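Lomen Room Refit: progress report, September

To: Kenji Tran
From: Nhung Nông
Grant line: shared room, furniture and fittings

Kenji, you asked for a report with fewer adjectives than the last one. I have done my best. The money is mostly spent, the room is mostly usable, and the word "mostly" will be doing some work in what follows.

Where we are

The old benches are gone. You will remember them from your visit, when you put your coffee down on one and it slid off. They went to Gautam, who took them away at no charge and seemed pleased, so either they have a use for sloping furniture or they hadn't looked closely.

In their place we have the white tables from Faltier. The tops are flat, which I checked with a level borrowed from downstairs, and then checked again with a different level, having lost faith in the first one. They wipe clean. They also show every crumb, pencil mark and fingerprint, a quality the catalog described as "bright." We have had to introduce a rule about toast.

The tables were meant to meet without a gap. They meet with a seam. A sheet of paper goes into it and a pencil doesn't, which was the standard we agreed on in the spring after a long meeting I would prefer not to hold again. Faltier offered a joining strip for the top. I said no, as it would have stood up above the surface and caught everyone's sleeves.

The partition

The gray partition panels are up. They have cut the draft and given the working side of the room a plain background, and people have stopped reading each other's whiteboards. They haven't done anything for the noise. The supplier, Codenar, never said they would, and I have reread the quote several times hoping to find otherwise.

The first delivery was short by one panel and long by one box of brackets. We have returned the brackets. The panel arrived nine days later with a note that said "as discussed," though no discussion had taken place.

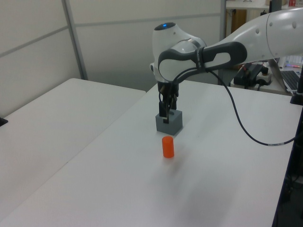
Page last changed: September, by N. Nông (corrected the spending lines)

The blocks and small pieces now have the clear surface we promised in the application. The gray cube and the little orange cylinder can stand out on the white with space around them and be found again the next morning, and that was more than we could say for anything put down on the old benches. I would like this counted as a deliverable. It was on the list, fourth item, "uncluttered working surface," and I wrote it without much hope.

The desk behind is another story. The tangle of cords there is the next job, and it has been the next job since the application. We bought cable clips. They are in a drawer, very neatly arranged.

Spending

Tables, including delivery: $800, as budgeted.
Partition panels and fixings: $400, as budgeted, after the credit for the brackets.
Cable clips and ties: inside the small purchases line.
Shelving: not yet ordered.

We are not asking for more money. We are asking to move what is left in the small purchases line over to shelving, where it will do more good. The reason is simple enough. When the benches left, so did the space underneath them, and it proved to have been holding a great deal of what this room owns. Those things have since moved to the back of the room, where they are waiting for somewhere better.

What has gone wrong

The deliveries came in the wrong order. The tables arrived before the benches had been collected, and for 6 days the room held both, along with anyone thin enough to get between them. No work was done in there that week. I have put the lost time in the schedule under "transition," a term I learned from your office.

The paint along the wall behind the partition was scraped in the process. It can't be seen from the working side. I mention it because you always walk around the back of things.

What comes next

The cords first. Each one gets followed to its end and labeled, and anything that doesn't lead anywhere comes out. After that the power goes up off the desk surface, using the clips, and the drawer can go back to holding pens.

The shelving should be ordered as soon as you approve the transfer. I have two quotes, one from Faltier and one from a firm that spells "shelving" in two ways on the same page. I am leaning toward Faltier.

The remaining item is the floor mats. We asked for 2 and I now think one would do, with the tables standing where they do. If you agree, I'll return the difference, and you can frame the letter.

What we need from you

A yes or no on the shelving transfer, and a yes or no on the mats. An email is fine. If you would rather come and look, mornings before 10 are quietest, and there is now a place to put your coffee.

Nhung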